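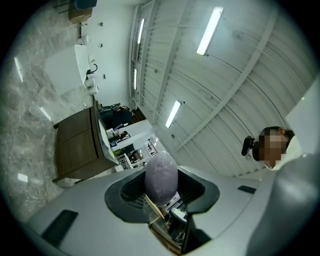
Books to the Door

The Nanayakkara branch library has delivered to homes since March, and by now the route takes up most of an afternoon. Thilini Khan drives it. She has 45 patrons on her list, most of them past driving age, a few just home from surgery.

Each patron gets a canvas bag with up to five items and a slip listing what was sent before. The slip was Corey Ashby's idea. He runs the circulation desk and was tired of hearing that the same mystery had gone out twice. Large print goes fastest. The branch owned some 200 large print titles when the service began, and the westerns are nearly all out at any given time.

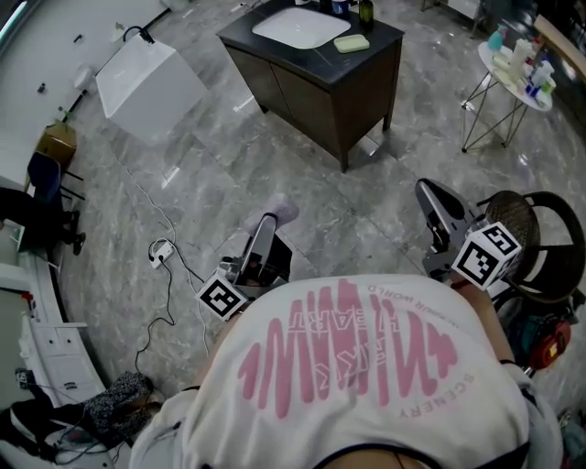 Loans run four weeks, and there are no fines on the route. Khan picks up the old bag when she drops off the new one, and if a book can't be found she renews it on her phone and moves on. Missing books are usually at floor level, under a bed or a recliner. She has learned to look down, where a light pink fuzzy slipper like the one on the gray marble-patterned tiles here is as common a find as a paperback.

Sandamali Uddin, who is on the list for history and cookbooks, returns hers with notes tucked inside the cover. The last one read, "Too many lentils. Send the next volume anyway."

To sign up, call the branch or ask at the desk.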